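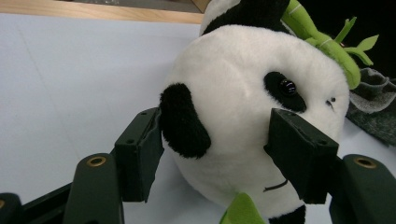 Spent most of the evening on the handling rules for Arboleda, and I am still fussing over rule 2, the one on where the fingers may close. The old wording only said "grip firmly at the widest part," and with the panda that puts one pad by the black ear and the other on the cheek, right up under that shiny bead eye, and I do so hate to see it there! So now it reads that pads stay clear of eyes and stitching wherever the toy allows - and if it doesn't, you write down why. Holtico wants all 16 rules on one page, bless them, and mine run almost to two. I'll trim tomorrow, after coffee. The part about checking the pads before each session stays in, whatever they say.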